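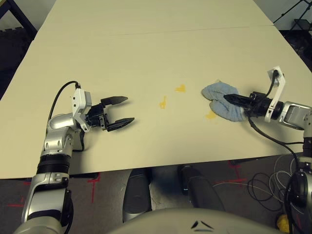
Wiping task, right arm on the towel, left gripper open. Three yellow marks still on the table.

How to set up and record the table wiping task

These notes are for club members taking a turn on the two-armed robot for the Testell project. They assume you have done the safety session with Eluned Jarman and know how to start and stop the arms. If you haven't, see her first.

What you need

A light blue terry towel, one per pair of students
Mustard, the smooth kind
A teaspoon
Kitchen roll and a spray bottle of plain water
The run log (blue folder, top shelf)

Getting the table ready

Wipe the whole top by hand and let it dry. Old smears show up on the cream surface more than you would think, and they end up in the recordings.

Put three small marks of mustard in the middle of the table, where both arms can get at them. Use the tip of the spoon. Make one of them a blob and drag another out into a streak, so the runs don't all look alike. Keep them on the near side of the seam where the two table panels meet. Past the seam the arms have to stretch and the wrists start to complain.

Lay the towel to the right of the marks. Don't fold it into a neat square. A flat towel is very hard to pick up with two fingers -- push it together a bit so it has some ridges to grip.

Checking the robot

Stand the base on the red tape. If the tape has lifted, stick it back down before you move anything, and don't guess where it was.

Look at the cable on each arm. It should have enough slack for the wrist to turn fully. Then look at the spare loops on the floor and make sure your feet and your chair are clear of them.

Open and close both grippers twice. If one sticks, stop and tell Barrett Boateng.

Recording a run

1. Start with both grippers open and above the table, not touching it.
2. Start recording and wait 2 seconds.
3. Bring the right gripper down on the towel and close it. Go down slowly. The fingers should press into the cloth but the arm should not shake.
4. Move the towel over the nearest mark and wipe in short strokes towards the left.
5. Carry on to the other marks. Lift the towel between them if you can, as dragging it spreads the mustard.
6. Keep the left arm out of the way, gripper open, unless the towel slips. If it does, use the left to hold one corner while you take a new grip with the right.
7. Let go of the towel, raise both arms and stop recording.

A run that goes wrong is still worth keeping. Mark it F in the log and write a few words on what happened, such as "lost towel" or "missed streak".

Common problems

The gripper closes on nothing. You are too high, or the towel is too flat. Bunch it up and start the run again.

The mark smears and won't lift. Too much mustard, or it has dried. Use less, and don't leave it standing while you talk.

The towel goes stiff. Swap it. Custódio Vilela takes the used ones home to wash.

How many runs

Each pair does 6 runs in a session. The target for the whole club is 600 by the end of November. Pairs that want more time should put their names on the sheet by the door.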